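Blog > Money and Politics > Public debt

So the Belldale bond vote. Again.

Sorry for the gap, work has been nuts. But three people have emailed asking what I think about the city council borrowing to fix the water mains, so quick thoughts, typed fast, before I have to be somewhere at 6.

First thing. A city isn't a household. I know, I know, everyone says a city isn't a household and then everyone goes right back to talking about the credit card. But a household doesn't get to set a water rate. A household also retires and dies at some point. Belldale has been here a long while and people will keep turning on the tap.

Second thing. The pipes are old. They leak. Every year we put off the work we pay for water that goes in the ground, and for emergency crews at overtime rates. None of that shows up as "debt" in the budget summary so it looks free. Drives me up the wall. If deferred repairs had to be printed on the same page as bonds the whole argument would sound different.

The mayor's side says wait for rates to drop. Ok, wait how long? They said it last September too. Meanwhile the bid from Tindmont went up and I don't see anyone counting that as interest, though what else would you call it. 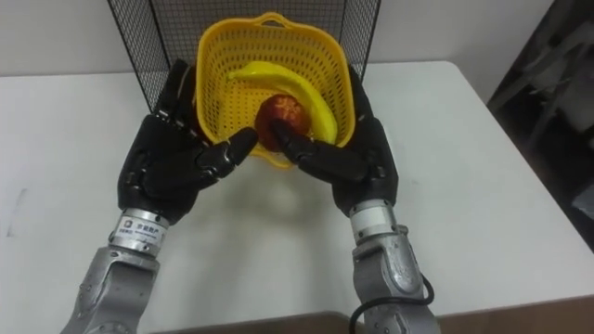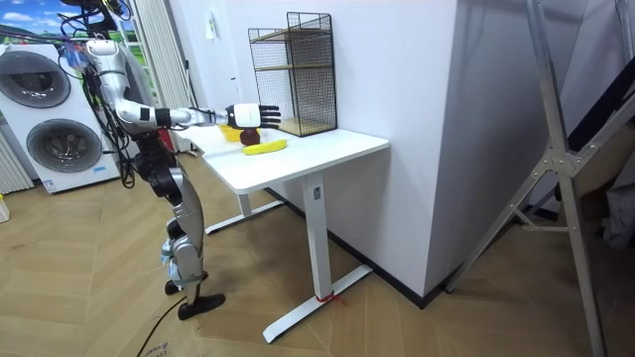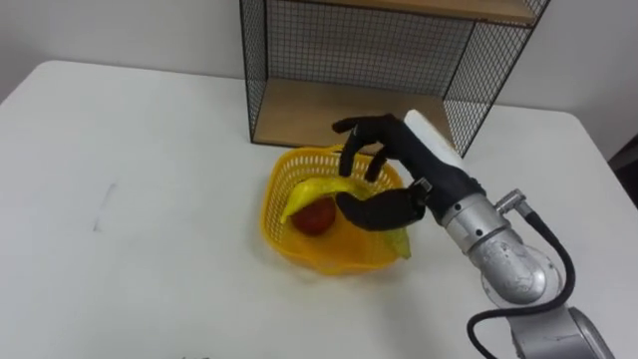
Then the rating thing. Councilman Pretorius (Themba, not his brother) stood up and said a downgrade would be "a disaster for every family in town." Would it? One notch. I went and looked at what one notch did to the places near us that got one, and the answer is not much. Their next issue sold fine. The buyers are mostly pension funds and local savers who want something boring and tax free, and they had already read the same books the rating people read. The downgrade told them stuff they knew.

What would scare me is a city that lets its revenue shrink to protect a letter grade. Fewer inspectors, shorter library hours, the clinic on Jornard Street down to 2 mornings. Smaller city, smaller tax base, and then you get downgraded anyway — and the mains still leak.

I'm not saying borrow for everything. Borrowing to cover payroll, no. Borrowing for a pipe that lasts longer then the loan, yes, that is what loans are for. The term matters a lot and I wish the packet had put it up front, I had to dig for it in an appendix.

Anyway the hearing is at 7 in the evening, upstairs room. You get 2 minutes at the mic. Bring the number for your own street if you can find it, they listen more when its a street.

More later on the rate structure, which has its own problems.

Comments

Océane Cormier: Agree on the pipes. Less sure on the rating. One notch was fine for them when money was cheap. Is it now?

pipewatcher: Our street had 3,000 gallons go down the storm drain before anyone came out. Put THAT in the summary.

Pană: typo in the third to last paragraph. good post tho

Recent posts

What a sinking fund is and why ours is empty
Who buys city bonds?
The parking garage, one year on
Notes on the school levy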